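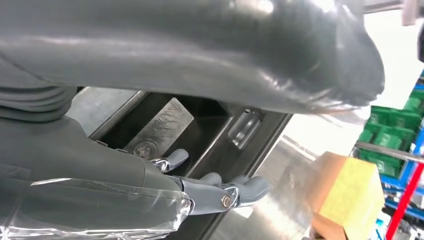 Slide 1: Stainless panel with the recess and latch bracket. Foam-filled box and green bins at right.

Speaker notes, "Looking after recessed latches," Gosulgate parts and repair meeting, 12th April

Leave slide 1 up while people sit down. Start once the door is shut.

Opening. I work on the panel bench at Trestuner. Most of what comes to us is stainless panels with a pocket set into them and a latch inside the pocket. The talk is about the pocket. Panels get cleaned and polished and looked at every day. The pocket gets looked at when something stops closing.

Ask for hands: who has a written check for the inside of the recess? Wait for the answer. Last year it was two people.

Slide 1, the parts. Point to the raised rim first, then the plate at the left, then the bracket at the right. Say the names slowly, as people use different ones. I say "plate" for the flat rectangular piece and "bracket" for the small clip-shaped piece on the wall. At Varghese they call the plate the floor piece. Either is fine as long as the repair ticket uses one name all the way through.

Go back to the plate and talk about the scratches. People want to replace a plate as soon as it looks like this. Marks on the surface don't tell you much by themselves. What I want to know is whether the plate is still flat and whether it moves when you press on a corner. Press all the corners, including the one with the screw. If it rocks, take it out and look at what is under it before you order a new one. Half the time it's grit.

The screw. Round head, near the lower-left corner on this slide. Check it by hand with the right driver. No power driver in the pocket. The walls are close and the bit will skate across the plate, and then you have one more scratch and you don't know if it was you.

Pause for questions here. Somebody will ask about thread locker. Answer: we use it at Trestuner on panels that go back on a moving door, and leave it off on the fixed ones. Don't get into brands.

Slide 2, the check sheet. (Text only. Read it out, the back row can't see it.)

Wipe the rim with a dry cloth and look at the cloth.
Vacuum the corners of the pocket with the narrow nozzle.
Press each corner of the plate.
Try the screw by hand.
Look at the bracket from the front and then from the side.
Close and open the latch 3 times.
Write down what you found, even if you found nothing.

The side view of the bracket matters. From the front a bent one looks fine. You need a light held low, and with black walls you need more light than you think. I use a cheap headlamp and tilt my head until the highlight runs along the metal. If the highlight has a kink in it, the bracket has been hit.

Don't bend a bracket back. We tried it for a whole July when parts were short and every one of them came back to the bench. Order the part.

Slide 3, the numbers. Keep this short. We logged 2,069 panels through the bench over the period on the slide. Of those, 523 needed work inside the recess. The rest were surface jobs or nothing at all. I don't have a good split between plates and brackets because the tickets used six different words for the same two parts, see earlier. The check takes around 60 seconds on a clean panel. A dirty one takes as long as it takes.

If asked whether the check pays for itself: I think so, but I can't prove it from these tickets. Say that plainly and move on.

Slide 4, boxes and foam. Back to the pale yellow foam from the first slide for a minute. Packing is where panels get damaged after they have passed. Things we do now:

Foam goes into the box before the panel is anywhere near it.
The brushed face gets a sheet between it and the foam.
Loose screws go in a bag, the bag gets the ticket number, and the bag is taped to the inside of the lid. It does not go in the pocket. A bag of screws in the pocket is how the plate gets marked on the drive.
Close the latch before packing, if there is one to close.

The Zerier depot reuses boxes until the corners go soft. I would stop sooner. Pinch a corner, and if it folds without a push, flatten the box and get another.

Slide 5, bins. We sort by part and then by size. We tried sorting by customer and ended up with the same screw in eleven places. Labels go on the front of the bin, never on the shelf, as bins get moved and shelves don't. Green is for parts ready to fit at our place. I know Varghese uses green for returns. If you share bins between sites, settle that first. It cost us a full morning once.

One more point on bins, skip if short of time: brackets should not be stored under anything heavy. Top levels for brackets, plates lower down. People put the plates up high because they are flat and slide in easily, and then someone has to reach over their head for a stack of metal.

Questions. Likely ones:

Can scratches be polished out of the plate? You can, we don't. The plate is not a show surface and polishing takes off metal you may want later.

What about the brushed finish on the panel? Wipe along the grain. Separate talk, ask me at the break.

Can we have the check sheet? Yes, printed copies by the door. Leave one on each chair next time.

Put slide 1 back up during questions so people can point at it. Collect the sample brackets before leaving, there should be a full tray.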